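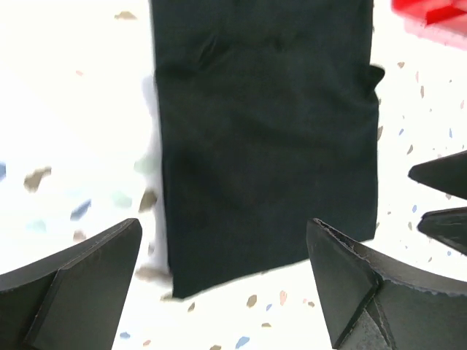
Folding room tips, now that the arms are in

Quick notes from the linen side at Grendbridge. Typed up on breaks so excuse the spelling. Use what you can, skip what you can't. Most of it works for a home laundry pile too.

Dark cloths

Dark ones first thing in the shift. Tired eyes can't find a hem on black or that very dark green. Neither can the arms if the room lights are half off. All lights on, every time, even when the sun's coming in.

Pale table under dark cloths, dark mat under white ones. Speckled top is fine for the darks. Whites on a speckled top, forget it, you lose the edge and so does everything else.

Lint roller before folding, not after. After just pushes the fuzz into the crease. Sticky side gone gray = new sheet. Don't try to get one more out of it.

Getting it flat

Shake once, hard, from the short side. Lay down. Smooth from the middle out with the side of your hand. Fingertips leave little ridges.

Small creases near the top, leave them, they drop out in the stack. A diagonal crease is different. Means the cloth went down crooked. Pick up and start over, pulling at it just makes a second one.

Corner poking out at the side? Tuck it now. One corner out at the bottom of a stack of 35 and the whole thing leans by lunch. Ask me how I know.

Long fold first, then short. We used to do short first and everybody had there own way. Doesn't work now. The arms want a long strip, straight edge on the left, and if half the pile comes in the other way somebody has to refold it by hand. That somebody is you.

Hem not quite straight? Fine for kitchen cloths. Not fine for the Kallio napkins, those go out banded and the customer does look.

What changed on the floor

Zidiveck set up the arms in March. People ask so, short version:

Less folding by hand, more feeding and checking. Plain cloths go to the arms. Fitted stuff, aprons with ties, anything with a button, still us.

Best day so far on the plain cloths was 438 through. Day after, 423, and that was with a jam before coffee. By hand we never wrote it down so no idea how it compares. Start writing yours down.

Wrists are better. Mine anyway. Feet are worse, you stand more and walk less. Get a mat. Swap sides of the table at the break, sounds like nothing, helps.

Quieter job too. Folding in pairs you talk all morning. Now it's one person per station and you have to make a point of it. We take the 10 am break together again, all at once, arms paused. Was a bit of an argument to get that. Keep it.

Pay grade question is still open. Checking is not "just watching" and it shouldn't be paid like it is. Bring it up at your review, bring your numbers.

Working next to them

Sleeves up, lanyard off, long hair tied back.

Wait for the full stop before you reach in. Slow is not stopped. Pause button first, then hand.

Don't straighten a cloth while it's being worked on. I know. It's right there and it's crooked. Let it finish, fix it in the tray.

Keep the table clear. Clips, pens, mugs, tape, phone, all of it on the side shelf. Bright stuff especially, had trouble with a colored lid left near the corner.

Wipe the finger pads at start of shift and after lunch. Barely damp cloth, then dry. No fabric spray, makes them slick and cloths start sliding out. Rough edge on a pad, run a scrap of old sheer curtain over it. If it snags, tag it and write it in the book. Don't file it yourself.

Same miss 2 times in a row, stop and look at the cloth before you blame the machine. Usualy it's damp, or it's two stuck together.

Damp ones

Feel the hem not the middle. Middle dries first. Hem still cool, back in the dryer ten minutes.

Stuck pairs come from overloading. Three quarters full, no more. Pull cloths apart as they come out warm, five seconds each, saves you the jam later.

Fading

Darks inside out if they have an inside. Cold wash, short spin. Half a cup of white vinegar in the rinse, fine at home. At work ask first, some of the Pluniver machines have seals that don't like it.

Old and new darks in separate stacks. Side by side the old ones look brown and you get a phone call.

End of shift

Table wiped. Tray empty. Count in the book. Arms parked and switched off at the wall side, not only on the screen.

Leave the next shift a started pile, first few squared up the way you want the rest. Saves a whole conversation.

Stain list is still on the back of the dryer room door. Will type that one up too when I get a minute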